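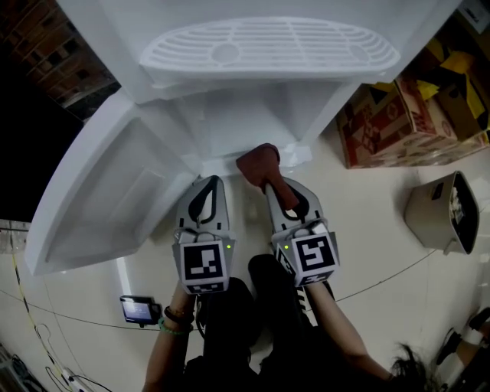 Preparing a hand-held gripper demonstration for an open day - how to let visitors try it?

Asked by Yaroslav Holovko

Hello all. In July our workshop in Drurnness will have an open day and I am responsible for the corner with the hand-held grippers. The work we show is household work: a person holds the gripper with both hands, takes a small object, and puts it inside an appliance or takes it out again. We also do cloth, mostly towels. The recordings are later used for training.

My problem is the visitors. Last year we only let them watch, and many people wrote on the feedback cards that they would like to try. This year my manager agreed that they can try, but I have to write the plan. I have 18 places for the hands-on part, and the door opens at ten in the morning.

My questions are the following:

How long should one person have? I was thinking five minutes, but my colleague says it is too short to learn anything.

Is it better to start with a hard object or with a towel? I believed that the towel is easier, as it can't break. But when I asked my neighbour to try, she was much more comfortable with a small hard block.

Do you keep the recordings which visitors make? We have 2,153 good episodes from our own operators and I do not want to mix them by mistake.

I also would appreciate any advice about children. Thank you in advance, and please excuse my English.

2 answers

Answer by Virgil Lazăr (accepted)

I organized a similar day at Civex two times, so I will answer in your order.

Time. Five minutes is enough if you do not count the explanation. We made this mistake the first year. The explanation took four minutes and then the visitor had one minute for the gripper, and there was a lineup to the hallway. The second year I explained to groups of six, with one operator who showed the task slowly three times, and after that each person had five full minutes. Most of them did the task four or five times and were satisfied.

Hard object or towel. Your neighbour is right, in my opinion. With a hard block the person understands immediately if it is held or not held. A towel is forgiving when you close the fingers, but it is difficult when you let go, as one corner often stays between the fingers and the whole thing comes back out with the hand. Visitors find this funny the first time and annoying the third time.

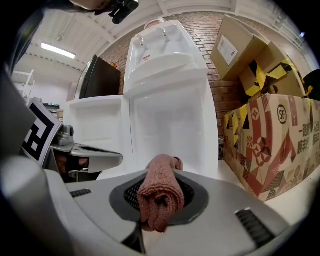

So I would give the block first, two or three tries, and then the towel, rolled, so there is a thick part to take. Do not give them a flat towel on a flat surface. Even our trained people need a week for this. If somebody is very good, you can let them fold, but only at the end of the day when there is no lineup.

Please also think about the height. Our shelf was placed for an operator who is quite tall, and shorter visitors had to lift their elbows to reach into it. After some minutes the arms are tired - the tool is not heavy, but you hold it in front of you. We put the target lower the second year and nobody asked to stop early.

Recordings. We kept them, but in a separate folder with its own name, made the evening before. Do not plan to sort them after. From the second open day we had 204 visitor episodes and I would say that 481 would have been possible with two stations, but then you need also two operators. You must have a signed consent from each person if you save anything, and for children from the parent. If you don't want this paperwork, turn the saving off and tell people that it is off. They are asking.

Children. We allowed from ten years, with the parent beside them. Smaller children can't close the handle completely and they become sad. For them we had a box of soft toys and ordinary kitchen tongs, and it was very popular, also with the parents.

One more thing which I forgot. Write the task on a sheet of paper with large letters and hang it where the visitor can see it while holding the tool. "Take the block. Put it on the shelf. Open. Move back." The people forget the last one and pull the object out again.

Comment by Yaroslav Holovko: Thank you very much, Virgil. The tongs are an excellent idea. I will make groups of six, so it is three groups, and it fits well before lunch. About the consent, is one page enough?

Comment by Virgil Lazăr: One page, yes. Ours was half a page and a signature. Ask your office to read it, the rules are maybe different in your province.

Answer by a guest

Tape your cables down. At the Koster open house I tripped on one in front of everybody. Also bring water for the operators, they talk the whole day. I don't know about the towels, we only did cups.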